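The long way round a tabletop

At Greltuvov, the software team spends most of its week on a table that does not exist. It is drawn by a simulator called Prusteck, and it has a pair of robot arms, a turquoise shelf unit and an open bin along the left side. Everything else on it is clutter.

The clutter is there to make trouble for the planner, the part of the program that decides how an arm gets from one place to another without knocking anything over. On an empty table the answer is close to a straight line. Put a tall trophy cup in the middle, with handles sticking out, and the line has to bend.

The planner, called Langlois, works on each request in two passes. The first treats every object as a plain box and looks for a rough route. The second swaps the boxes for the real shapes and tightens the path. A request is given 230 milliseconds. If no route has been found by then, the arm stays where it is and the job goes back in the queue.

Most of the failures come in the last few centimetres. A gripper has to go in close to one thing without brushing the next, and the margins that keep it safe in open space leave it no room there.
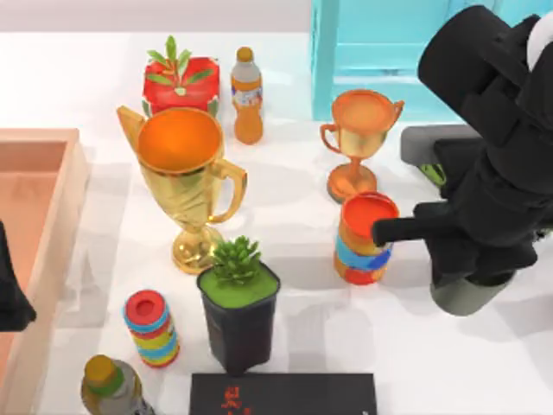
Plenty of people in the trade doubt that any of this carries over. A reader wrote in after our January piece on warehouse software to say that a planner tuned on perfect shapes will fall apart as soon as a camera gives it imperfect ones, and that the time would be better spent on perception.

The team accepts part of that. Since the summer the planner has no longer been handed exact positions. A separate module, Sastelex, estimates them from rendered camera views and attaches an error to each. Shiny objects get the largest errors, and the planner keeps further away from them.

The change was costly at first. In a test set of 2,034 requests, 391 ended without a route, most of them near reflective items. The fix was dull — the safety margin now shrinks as the gripper slows down, so it can creep into gaps it would once have refused.

Each new version must also pass 100 fixed layouts before it is merged. Some have been in the set from the start, and engineers know them by sight.
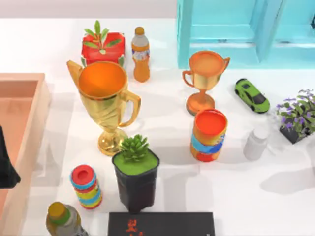 Trophies, plants and a green toy car on the simulated table.

The next release is due on 7th September. It will let both arms plan at once, with each treating the other as an obstacle that moves. For now they take turns, and one waits while the other works.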